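3.2 Storage units in the Trerar flats

We logged 372 storage units over two visits, March and again later — mostly hall cupboards and the tall two-door type sold as Vavine. Only the two-door units are treated here. Residents were asked where things go, then where things realy go. Answers differed. Shelves at waist height held daily items; low ones, the stuff with no other home. Of the 17 households in the Nulleck block, 16 kept cleaning things on the lowest shelf, as in the Ebihara pilot.

Doors mattered more than expected. Both need to swing fully before the lower shelf can be reached with ease, and in a narrow hall thats a nuisance (Fig. 2).
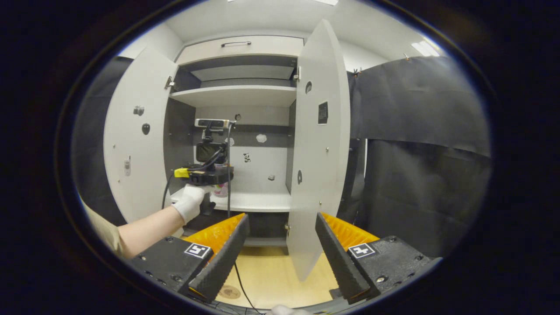 Fig. 2. White two-door cabinet with both doors open; drawer front with bar handle above, two shelves inside.

Households with less floor space in front tended to open one door only, and so used half the shelf. Drawers were scored seperately — see 3.3.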